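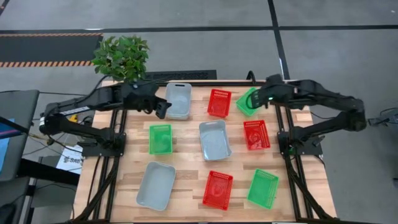 Re: [cloltbridge-swap] Seed swap rules, again

On Sudheer Warrier's message of this morning:

> Can we please agree that a packet needs a name and a year on it?
> Last September I took home one marked "beans, good" and grew
> something that ate my fence. Also, do we still have a limit of 13
> packets per person? Nia says yes, the sign says no.

Sudheer, I packed "beans, good," and I stand by both words. The fence was leaning when you bought the house.

Name and year is fine with me. I'd add where it was grown, since anything from down by Tindedov has been crossing with the neighbor's squash for years and comes up looking like a boxing glove. Delicious, some say. I have had it twice.
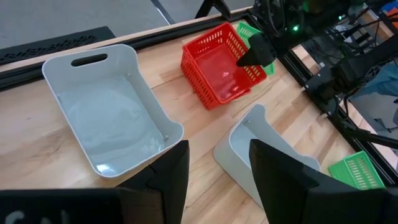
On the limit, the sign is from the year we had about 400 packets and four people, when we were begging folks to take more. Nia Morgan is right and has been right at every swap I can remember, so let's print what she says and save an hour. Tomatoes should count double. Everybody brings tomatoes and then everybody takes tomatoes, and the poor parsnips go home with me.

Would whoever has the good scissors bring them back? Orange handles, my initials on the blade. I'm not accusing anyone on Dendason Road in particular.

I can do labels if someone else does coffee. Last year I did both and the labels smelled better.

Ruth

> --
> Sudheer
> (fence pictures on request)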